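Kudo opens orders for its bin-picking kit, and small shops should take a look

Kudo has started taking orders for its long-promised bin-picking kit, a bundle of gripper, camera, lighting and software meant to bolt onto an arm a shop already owns. The first batch is 300 kits, shipping in October, and the company says a second batch will follow once those are out the door.

Bin picking has been the hard part of automation for small shops for years. Parts on a tray are easy. Parts lying at odd angles in a tub, leaning on the walls and touching each other, are where a lot of good projects have stalled - and where a lot of integrator invoices have grown. Kudo's pitch is that a person with basic robot training can get a working cell in an afternoon, with no custom code.

We got time with a preproduction kit at Plonivia, a Tuston job shop that has been trying it on rectangular blocks, and came away grinning. Setup is a matter of showing the software one part, tracing the walls of the bin on screen and picking a drop point. The camera works out what is reachable, and the software picks the grab angle and plans a path that keeps the tool clear of the rim. It took us less time than lunch!

The numbers are good too. Over one long session Plonivia logged 1089 attempts, of which 1000 ended with a block in the right place. Most of the misses came from blocks pressed against a side wall, and nearly all of those were picked on a second try, which the software handles by itself. A newer release, loaded the week after our visit, is supposed to be better near the walls. We haven't tried it yet.

Color sorting is included, which we didn't expect at this level. Teach it a green block and a red-brown one and it will empty the bin of one kind before it touches the other, or alternate between them if the next station wants pairs.
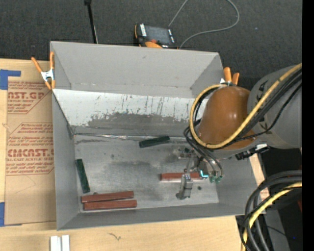 Blocks lying nearly side by side used to be a headache with the older Parisi tool that Plonivia ran before this. The Kudo software simply goes for whichever one has more room next to it, then takes a fresh look before the next pick. You can watch it change its mind on screen, and it's oddly fun to follow along.

A few gripes. The manual is thin on cable routing, so plan on spending extra time there. The software also wants a new calibration any time the bin is moved, even by a little, so clamp it down well before you start.

The kit sells for $1416 a month on a lease, with training and updates included. Outright purchase is planned, but Kudo hasn't set a price. Orders are open now through the company's dealers, and Plonivia is keeping its demo cell up through October for other shops that want to bring their own parts and try them.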